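Workshop notebook, 2019-03-06
Adhesive trial, Busex tape vs. the hot melt we already use

Picking this up from the last entry. Chiến wants to drop the hot melt on the small mailer boxes and go over to the Busex water-activated tape. The Zirnasham rep says it holds better on recycled board. Maybe. The sheet he left behind has no board grade on it, no humidity, and no sample size, so I'm treating it as an ad.

Board is the Kemham single wall, same pallet as before. I cut 51 blanks from it, and one of those got a crease across the flap when I stacked them, so it went in the scrap bin and isn't counted in anything below.

Setup

Flaps closed by hand, pressed under the 700 g plate, left to sit. Half with tape, half with hot melt. Peel done slowly, same person pulling every time (me), because Yichen pulls harder than I do and we already wasted one round on that.

I don't love hand pulling as a method. The Hubáček gauge is still out for calibration, so for now the result is a grade: board tears, board partly tears, or glue lets go clean. Two people grade each one without talking. Yichen thinks that's overkill. I think without it we'd see whatever we were hoping to see.

Flattened board gets laid out on the tabletop before folding so the sheets can relax. I'm not convinced this does anything, but we did it last time and I'd rather not change two things at once.
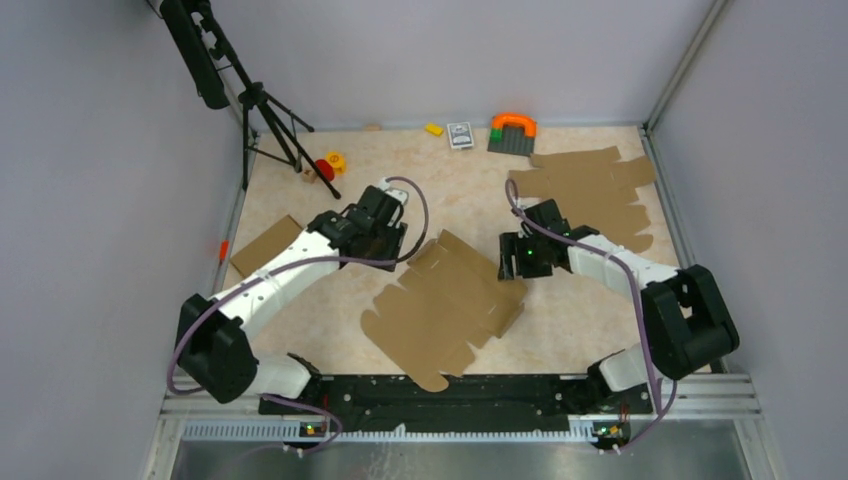
What came out

Tape: mostly board tears, which is what we want. Two let go clean, both from the bottom of the stack. Could be the tape, could be that I was rushing the wetting by then. My notes on those two just say "dry edge?" and I can't do much with that now.

Hot melt: also mostly board tears. So the big difference we were promised isn't there, at least not on this board at this room temperature. Chiến read the grades and said the tape looked better. I read the same grades and they look the same to me. We left it there.

The tape is nicer to open afterward, I'll give it that. The box comes apart flat and you can reuse the blank. Nobody asked for that, and it isn't what we're testing, but I'm writing it down.

Problems

The room was drier than last time. Paper tape cares about that and hot melt mostly doesn't, so the comparison leans one way and I don't know how far.

The wetting sponge is worn on one side. Replace before the next round.

Grades disagreed more than I'd like on the "partly tears" ones. We need a reference piece to hold up next to them. Yichen has started a card with three samples glued to it.

Next

Repeat with the damp-stored board, when it's ready. Wet every strip the same way, one pass, and write down the time. Ask Zirnasham for the raw numbers again — I asked once and got the brochure a second time.

No change to the packing line before April. Chiến has agreed to that, in writing, on the whiteboard. Please don't wipe it.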